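Robotics club bench tips, Drimutus room
2019-06-06

Quick ones before the September comp. Hand grippers first, the arm comes later.
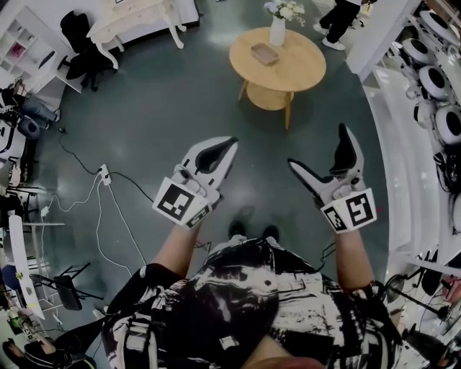

Rizk reckons two practise runs is plenty, any more and your wrists go. Fair enough. I do 4, with a break.

- Wipe finger pads, damp cloth, no metho
- Marker cubes: keep fingers off the printed faces. Grubby = lost tracking
- Cable slack down your side, not accross your front
- Power board leads, tape them to the floor
- Vase jobs: go slow, 15 mins tops per person

Spare pads in the Heller tin. Put the lid back on pls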